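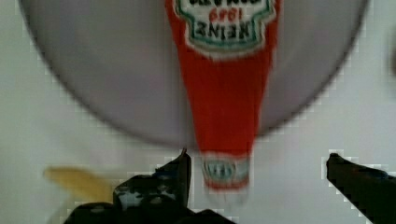
Torndale Tabletop Kit – evaluation clips, README
Maintained by Erzsébet Csonka. Last edited 11/17/21.

What this is
Wrist camera recordings made while we tried out the Torndale kit on table-setting jobs. Wuken, the reseller, says it handles "any household item". We're not convinced, and these files are here so you can judge for yourself.

Contents
102 clips, 1847 labelled stills, wrist view only. Colour, no depth.

Known problems
Fast moves blur. The compression is heavy and we couldn't turn it off – support told us it was a feature. Labels for small items near the fingers are guesses in places.
The success flag comes from the kit's own software. Don't trust it. We rechecked 24 clips by hand and disagreed with 8.

Not included
The Omo gripper add-on. It was promised for August and we're still waiting.

Licence
Free for research use. Please don't quote our results as an endorsement.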